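Drostia Community Kitchen
Equipment Group: Minutes of the April Meeting

Present: Reet Krūmiņa (chair), Ilze Mockus, Laine Mägi, Normunds Rebane
Apologies: Dzintra Kivi, who sent her comments in writing, at length

The meeting opened at 6:40 p.m., ten minutes after it was supposed to.

1. Previous minutes
Approved after one correction. Normunds did not "refuse" to descale the steamer. He "declined for now." The steamer has not been descaled.

2. Dishwasher
The Jomen pass-through dishwasher stopped mid-cycle twice in March with a full rack inside. The service engineer replaced the door switch and charged us 277 for the pleasure, parts included. Laine asked whether the switch could have been cleaned instead. The engineer had been asked the same thing and had given Laine a look. Invoice to be paid.

The rinse aid pump is still noisy. Agreed to live with it.

3. Replacement slicer
The old slicer now produces ham in two thicknesses, neither of them the one on the dial. Two quotes were on the table. Trunow offers a gravity-feed model with a removable carriage and a blade guard that stays on during cleaning. Stankevičius offers a larger machine with an automatic carriage, and wants 4,000 for it.

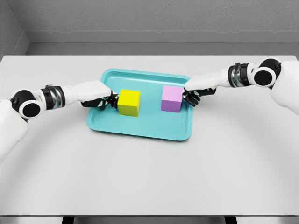 Ilze pointed out that we slice for one lunch service a day and that the automatic model would spend most of its life under a cloth. Normunds said the same was true of the pasta machine and we all love the pasta machine. Reet asked when it was last used. The discussion moved on.

Dzintra's written comments favored Trunow on the grounds that the carriage comes off without tools. She also covered the height of the counter, the state of the counter, and who leaves things on the counter.

Decided: Trunow, three in favor, Normunds abstaining. Ilze to confirm delivery and find out if the sharpening stone is included or "available," as the brochure puts it.

4. Sheet pans
An inventory found 43 full-size sheet pans, which is more than we thought we owned and fewer than fit flat on the rack, as many have warped. The worst will go to the garden for seedlings. Laine wants the straight ones kept for baking and has offered to label the shelf. We have labeled the shelf before.
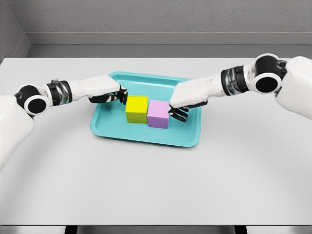 Two white robotic arms at a turquoise tray with a yellow cube and a lavender-pink one.

5. Walk-in cooler
The door gasket is torn at the bottom corner. Reet has ordered a new one. Until it arrives, the door must be pushed shut by hand and then pushed again. Laine will keep the temperature log up to date, including the evening reading, which in March was mostly blank.

6. Any other business
Normunds asked if the good tongs had been seen. They had not.

Ilze requested a second can opener. Approved without a vote, a first for this group.

Actions
Reet: fit cooler gasket, pay dishwasher invoice
Ilze: slicer order, can opener
Laine: shelf labels, temperature log
Normunds: steamer

Meeting closed at 7:55 p.m. Next meeting in May, in the dining room if the heating is fixed — otherwise bring a sweater.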